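Jerkotholm Building, Interior Acoustics and Finishes Working Group
Minutes of the July meeting

Place: Ground floor meeting room, Jerkotholm, Dreltatthorpe
Started: 9:30 a.m.
Chair: Radosław Stępień
Minutes: Jarosław Brzozowska
Also present: representatives of the second-floor tenants, the building manager, Fatidach (mechanical contractor)
Apologies: Sleiman (finishes supplier), who sent written comments

1. Minutes of the previous meeting

Accepted with one correction. Under item 4, "return duct" should read "supply duct." The chair asked that duct references follow the labels on the mechanical drawings from now on.

2. Matters arising

2.1 Door seals. The new drop seals on the stairwell doors are in. The building manager reported that one door no longer latches under its own closer. The closer will be adjusted before the seal is touched.

2.2 Ceiling tiles. Replacement tiles for the corridor have been delivered and are in the storeroom. The edge profile matches the existing grid. Installation is held until the duct work under item 3 is finished, so that the ceiling is opened once only.

2.3 Tenant log. The second-floor tenants submitted their noise log. Most entries concern the early morning, when the air handler ramps up. Entries about speech carrying from the sitting area come mainly from the afternoon. The two sets are treated separately below.

3. Mechanical noise

Fatidach presented sound level readings taken with the air handler at normal speed and at night setback. The target for the open areas is 40 dBA. The corridor meets it at both speeds. The sitting area meets it at night setback only. The excess is in the low bands, and Fatidach attributes it to a short straight run between the fan and the first elbow.

Two remedies were discussed: a lined elbow in place of the bare one, or a lower fan speed with a longer run time. The tenants prefer the second because it needs no access to their ceiling. Fatidach noted that lower fan speed would have to be checked against the fresh air requirement, and that the check has not been made with the present occupancy figures. The chair did not want to order an elbow before that check.

Decision: Fatidach to calculate fresh air delivery at reduced speed and report back. No duct work to be ordered until then.

4. Fabric finishes

Sleiman's written comments were read out. The main point is that a thin fabric stretched tight over a hard surface does very little for sound absorption at speech frequencies. Depth behind the fabric matters more than the fabric itself, provided the weave is open enough for air to pass. Heavier folded material performs better than the same material hung flat.

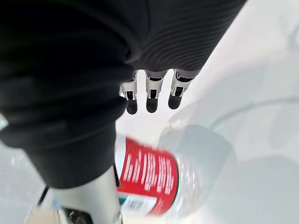
Fig. 1. Matte black textile with broad folds and a ribbed section, close view.

Mr. Stępień asked whether color has any bearing on the choice. It has none acoustically. The building manager would still avoid black on walls near the entrance, where lint and chalk dust show within days of cleaning. The tenants had no objection to black in the meeting rooms.

There was some disagreement over ribbed materials. Sleiman's comments treat the ribs as a matter of appearance. Mr. Brzozowska pointed out that the test reports on file cover plain weaves only, and that a result for a plain weave should not be carried over to a ribbed one without data on airflow resistance. This was accepted. Sleiman to supply the data or withdraw the ribbed option from the schedule.

Fire rating certificates have been received for the plain weaves. They are valid for the fabric on its own. The certificate for fabric and backing together is still outstanding, and nothing will be fixed to a wall until it has been filed.

Decision: plain weave approved in principle for wall panels, subject to the combined certificate. Ribbed option left open.

5. Sitting area

5.1 Layout. Speech from the sitting area reaches the nearest desks with little loss. The back wall is hard and flat and returns most of the sound toward the desks. The group reviewed whether seats should face the wall, face away from it, or be set at an angle. No measurements exist for the different arrangements, and the literature held on file deals with larger rooms.

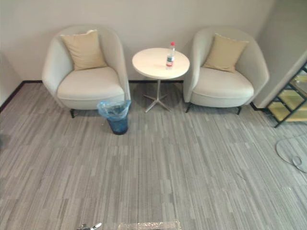
Upholstered seating adds some absorption, though the amount depends on how many seats are occupied. The chair asked that calculations assume empty seats, as the more cautious case for reverberation. Fatidach's software has a default entry for upholstered chairs. It was agreed to use the default and to say so in the report - the actual chairs have not been tested and the maker's literature gives no acoustic data.

5.2 Wall panels. A panel on the back wall at seated head height was supported by all present. The open question is thickness. A thicker panel would help with the lower voices but would stand proud of the baseboard and collect dust on its top edge. The building manager asked for a sloped top edge if the thicker panel is chosen. Mr. Brzozowska to draw both versions.

5.3 Cost. Sleiman's quote for the back wall is $2,754, including fixing. The allowance in the budget is $3,000. The quote does not include moving the wall outlet, which would sit behind the panel as drawn. The chair asked for the outlet to be priced separately before the quote is accepted.

6. Floor covering

The carpet tiles were reviewed under the maintenance plan. Carpet tile gives useful reduction of footfall noise and a modest amount of absorption in the upper bands. It does nothing for the fan noise described under item 3.

The building manager reported lifted corners along the main walking route. Re-gluing is preferred to replacement where the tile face is sound. Spare tiles from the original batch are running low, and a new batch may not match in shade. With a striped pattern a mismatch in shade is easier to see if the stripe direction also changes, so direction should be marked on the back of each tile before it is lifted.

Cleaning was discussed briefly. The tenants asked for vacuuming to be moved to before 8 a.m. The cleaning contract allows this without extra charge. Bags of waste are to go straight to the service exit and are not to be left on the carpet overnight.

Decision: re-glue lifted corners. Building manager to count remaining spares.

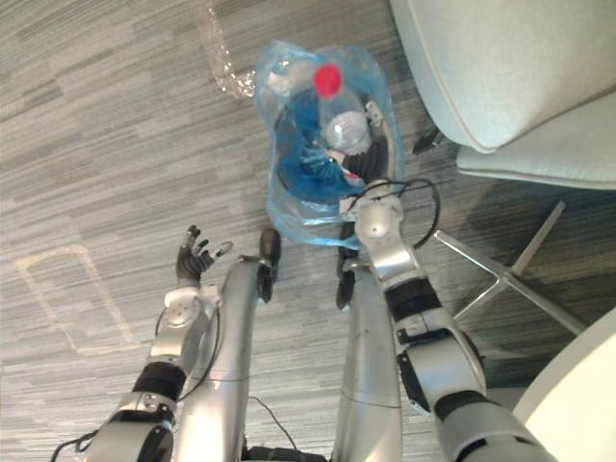 7. Actions

Fresh air calculation at reduced fan speed - Fatidach
Airflow resistance data for ribbed fabric - Sleiman
Combined fire certificate, fabric and backing - Sleiman
Drawings of thin and thick panels for back wall - J. Brzozowska
Price for moving wall outlet - R. Stępień
Stairwell door closer, carpet corners, spare tile count - building manager

8. Any other business

The tenants asked whether the meeting room numbers could be corrected on the door plates. Room 23 is still shown under its old number on the fire plan. The building manager will reissue the plan with the next revision.

Next meeting: same room, 9:30 a.m., once the fresh air calculation has been circulated.

Meeting closed at 11:10 a.m.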